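Review: the Dranano two-arm kit from Undar

By Ilona Juhász
14 September 2018

I have wanted to write this one since spring, when Undar first let people put their names down for the Dranano. It's a pair of small arms that you mount side by side at the edge of a work surface, with a gripper on each and software that lets you teach a job by moving the arms through it yourself. I've now spent two weeks with a loaner and I'm sorry to see it go!

Setup took me one long evening. The bolts are all the same size (thank you, Undar), the manual is 48 pages and reads like somebody cared about it, and the calibration routine talks you through each joint in turn. My only real trouble was the network step, where the app kept looking for the left arm and finding the right one. A restart fixed it.

The included demos are all pegs and blocks, and I got bored of them quickly. What I wanted was dishes – slippery shapes, thin rims, a sink with a lip to clear. So that's what most of my hours went into.

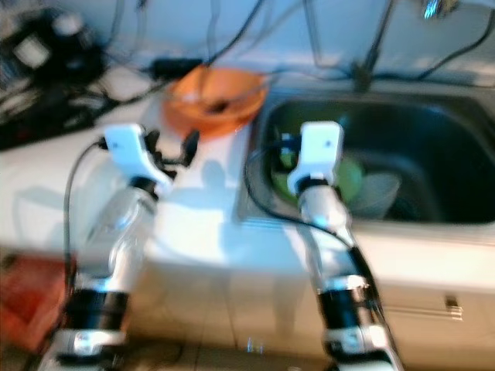

Two arms, one counter and a sink.

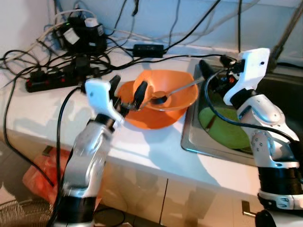
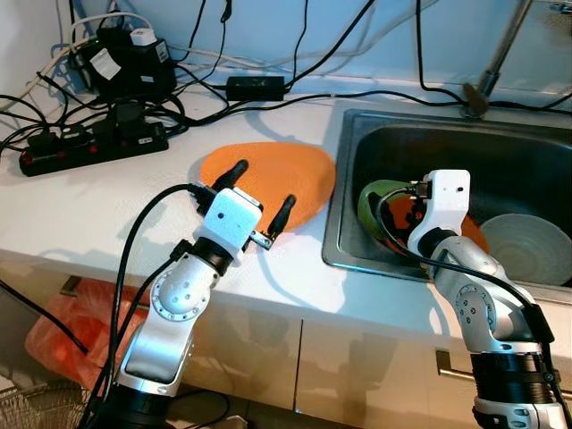
Teaching is where this kit wins me over. You put an arm into free mode, guide it by the wrist, and press the pedal at each point you want saved. A routine holds up to 64 points per arm, and I never hit the limit. You can slow down a single stretch without touching the rest, so a careful grab can sit in the middle of an otherwise brisk routine. I lost whole afternoons to this, just shaving a little off here and there.

The grippers are better than I expected at this size. Plates lying flat are still the hard case, and you'll want to play with the approach angle a lot before you trust it. Spoons were my favorite thing to practice with, and also the thing I swore at most.

Now the grumbles. The cables need more thought, and I'd love a proper set of clips in the box. The fan in the controller is loud enough that I moved my coffee breaks to another room. And the app forgets your speed settings when it updates, so write them down.

I compared notes with Erzsébet Katona, who has the older Vanags arms at her shop in Dasdale. She gets a longer reach out of hers, but she was jealous of the free mode – it feels so light in the hand. Undar says a firmware update is coming in October with better syncing between the two sides, and I've already asked to borrow the kit again when it lands.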